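4.2 Planning pushes with a single rod 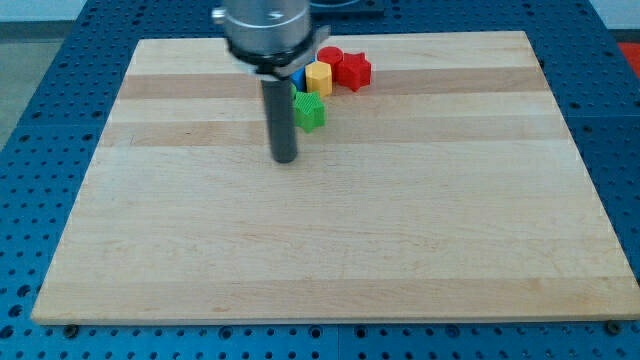 Figure 3. The rod and the blocks on the maple board.

Most of our software effort went into the push planner, and we would like to spend a little time on it, as it is the part other groups have asked us about most often. The planner takes a goal written as a short phrase, turns it into a target position for one block, and then searches for a string of short straight pushes that will get the block there. We began with a version that treated every block as a disc, which made the search pleasantly quick and worked nicely for the cylinders. Stars are another matter. When the rod comes down close beside a tight cluster, as it has in Figure 3, with the green star at the front and the yellow hexagon directly behind it, a push that looks harmless on paper can catch a point of the star and send its neighbour off as well. We now keep the true outline of each shape in the planner and check every candidate push against all the outlines near its path.

Perception had to change along with it. The overhead tracker we inherited from the Trilldale code base would happily merge two blocks of the same colour when they touched, and a block hidden behind the rod simply dropped out of the list. Our fix is a modest one – the tracker holds on to the last known position of a hidden block for up to 14 planning cycles, and the planner leaves a wider margin near it until it is seen again. We tried longer holds, but old positions began to do more harm than good.

The controller underneath is kept plain on purpose. It accepts a start point, an end point and a speed, and it stops the push early if the rod wanders more than 2 mm from the line. After each push the planner throws away the rest of its plan and starts afresh, which sounds wasteful (and we argued over it at length!), yet the search is cheap enough that we never felt the cost. We logged 3464 pushes this way, and every one can be replayed in the Vadilance viewer with the outlines drawn over the tracked blocks. Section 4.3 describes the log format.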